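Can it tidy a table yet? Not mine

27 Aug 2025

Quick one today because I have to get the kid in 40 minutes and this has been bugging me since June.

My brother in law sent me another robot folding a towel. Lovely towel. Then came the text, "you'll have one in two years." He said that two years ago. I have the text.

So let me say where I stand. I think machines are already good at chores in the sense that a dishwasher is good at chores. You build a box, you put the mess in the box, the box does its thing. Great. Love the box. What we do not have is the thing that puts the mess in the box. And that's the chore! Loading is the chore. Sorting is the chore. Walking past a shoe and knowing it goes by the door, that's most of my evening.

I used to work receiving at a parts warehouse in Susinberg, and we had a Flenero picker on trial there. On a good shift it did 1073 picks. Same bins, same height, same lights, same little cartons of filters. It was faster than me by lunch and I was glad of it, my back was shot. But when a supplier changed the carton and left a loose flap on top, the whole lane stopped and somebody walked over. Usually Rigoberto Chambi, who got so sick of walking over that he moved his chair. The machine wasn't dumb. The job had been cut down untill it fit the machine. Shop floors can do that. You can tell a supplier to tape the flap.

Who are you going to tell at home?

Take a regular table. Shoes, game stuff, plants. Three kinds of thing, and every one wants a different kind of hand. A shoebox is easy to look at and awkward to grab, the sides give, and if the top's open the weight shifts. A controller has to be picked up without mashing the sticks. Plants you mostly want left alone, which sounds simple, except the leaves hang into the space where the arm needs to go.
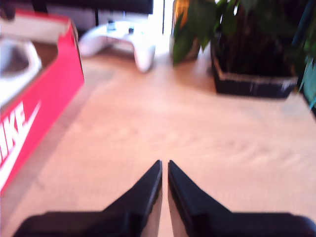

Two fingers, one table. Controller straight on and a bit left, Nike box to the side, plants on the other.

Two fingers is fine, by the way. I've seen people pick up nearly everything with kitchen tongs. I don't buy the argument that it needs a full hand with knuckles. My gripe is with knowing. Does the box go in the closet or is it a return? Is the controller put away or is somebody coming back to it after dinner? I get those wrong and I live here.

And blurry, hazy, too much window light, that's a normal house. Warehouses fix the lights. I'm not putting in new lights for a robot.

Money too. The one Sudinine is taking deposits on is $3000 just to hold a spot, plus 258 a month once it shows up. For that I could have a person come by. A person who'd ask me about the shoebox.

Where I'd give ground: laundry from a fixed basket to a fixed machine, sure, soon. Wiping a counter that's already clear. Carrying stuff from one room to another for somebody who can't, and that one I'd honestly pay for, my mother could use it right now and I wouldn't care if it took all afternoon. Slow is okay. People get hung up on slow. I'd take slow and careful over the sped up videos any day.

But "clear the table" as a thing you say once and leave the house? No. Not this year and I don't think next. Show me one going through a table it's never seen, in one take, normal speed, with the misses left in. Somebody said the Giáp people post theirs that way, havent had time to look. If you have the link put it in the comments.

Ok, shoes on, got to go.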